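Poltstead 보건소 전산 문의 게시판
제목: Tonex 주간 독감 집계가 1532명으로 나옵니다
분류: 감염병 신고 / 집계 오류
우선순위: 보통 (접수자가 '긴급'으로 올렸으나 시스템이 '보통'으로 변경)
상태: 처리 중

최초 문의

11월 들어 독감 환자가 늘긴 늘었습니다. 그래도 오늘 아침 Tonex 첫 화면에 뜬 주간 확진 1532명은 좀 심합니다. 그 숫자가 맞다면 저희 동네는 한 집 걸러 한 집이 누워 있어야 하는데, 출근길 버스는 평소처럼 만원이었습니다.

종이 대장으로 맞춰 보니 같은 기간 확진은 66명입니다. 종이 대장은 아직 업데이트를 받은 적이 없어서 믿을 만합니다.

재현 방법
1. Tonex 로그인
2. '주간 현황' 클릭
3. 놀람

09:20 추가
도움말에 나온 대로 새로고침을 했습니다. 1532명 그대로입니다. 캐시를 지웠습니다. 그대로입니다. 로그아웃했다가 다시 들어가려니 비밀번호가 만료됐다고 해서 새로 만들었습니다. 집계와는 무관하지만 기록은 남겨 둡니다.

09:50 추가
연령대별 표를 열었더니 65세 이상 칸만 정상이고 나머지는 전부 부풀어 있습니다. 왜 어르신들만 멀쩡한지는 모르겠습니다. 내려받은 원본 파일에서 같은 검체가 여러 줄로 나옵니다. 한 줄은 검체번호 앞에 0이 붙어 있고, 다른 줄은 0이 없고, 또 어떤 줄은 맨 뒤에 빈칸이 하나 있습니다. 사람 눈에는 같은 환자입니다. Tonex 눈에는 세쌍둥이인 모양입니다.

10:30 추가
검사 결과를 보내 주는 Briem 쪽에 전화했습니다. 지난달에 전송 양식을 바꾸었고 공지도 했답니다. 공지는 팩스로 갔다고 합니다. 저희 팩스는 봄에 철거했습니다. 65세 이상 검체는 아직 옛 양식으로 보낸다고 하니, 어르신 칸의 비밀은 이걸로 풀렸습니다.

그리고 양식이 바뀐 뒤로는 새 결과만 보내지 않고 이번 절기 누적분을 매번 통째로 보낸답니다. 한 번에 최대 3000건까지 들어간다고 자랑하셨습니다.

11:10 추가
오전 중에 주간 소식지 초안이 나가야 해서 일단 그래프를 뺐습니다. 초안 제목이 '독감 급증, 예년 수준 크게 넘어'였는데 '손을 씻읍시다'로 바꿨습니다. 두 번째 제목은 틀릴 일이 없습니다.

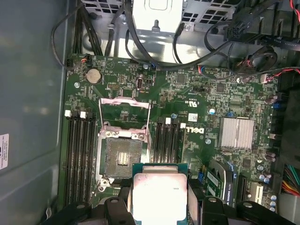
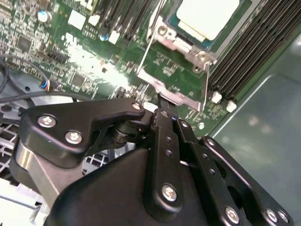

Sorkard 지원팀: 문의 감사합니다. 로그를 확인했고, Tonex의 중복 제거는 정상 동작하고 있습니다. 검체번호를 문자로 비교하기 때문에 앞자리 0이나 뒤쪽 빈칸이 다르면 서로 다른 검체로 봅니다. 설정 > 외부 연계 > 검체번호 정리에서 '공백 제거'와 '앞자리 0 통일'을 켜 주세요. 기본값은 둘 다 꺼짐입니다. 적용 후 재집계까지 15분 걸리며, 그동안 '주간 현황' 화면은 열지 않으시는 편이 좋습니다. 이미 상급 기관으로 전송된 집계는 자동으로 고쳐지지 않으니 정정 신고를 따로 하셔야 합니다.

13:05 추가 (접수자)
'정상 동작'이라는 말씀은 잘 새기겠습니다.

알려 주신 메뉴가 제 화면에는 없습니다. '외부 연계'까지는 있는데 그 아래가 비어 있습니다. 관리자 계정으로만 보이는 것 같고, 관리자 계정은 전임자 앞으로 되어 있습니다. 본인 확인 문자도 전임자 휴대전화로 갑니다. 권한 이전 신청서를 첨부했습니다. 신청서 양식에 '현 관리자 서명'란이 있던데 비워 두었습니다.

Sorkard 지원팀: 신청서 확인했습니다. 서명란은 기관장 직인으로 대신할 수 있습니다. 급하신 상황이라 두 옵션은 저희가 원격으로 켜 두었습니다.

14:40 추가 (접수자)
재집계 끝났습니다. 주간 확진 67명으로 나옵니다.

종이 대장과 한 명 차이가 나서 한참 들여다봤는데, 종이 대장 쪽에서 두 장이 붙어 있었습니다. 앞에서 종이 대장을 칭찬한 부분은 못 본 걸로 해 주십시오. 소식지에는 67명으로 넣고 그래프도 되살렸습니다. 제목은 그냥 두기로 했습니다.

남은 일
- 정정 신고: 오늘 오후 제출. 사유란이 짧아 '검체번호 표기 차이'라고만 적음
- Briem에 누적분 말고 신규분만 보내 달라고 요청: 회신 대기. 회신은 이메일로 달라고 두 번 말함
- 지난달 집계도 같은 문제인지 확인: 옛 양식과 새 양식이 섞인 주부터 볼 예정
- 관리자 권한 이전: 직인 받는 중

지난달 것까지 확인할 때까지 티켓은 닫지 말아 주세요. 지난번에는 답장을 쓰는 사이에 '해결됨'으로 바뀌어 있었습니다.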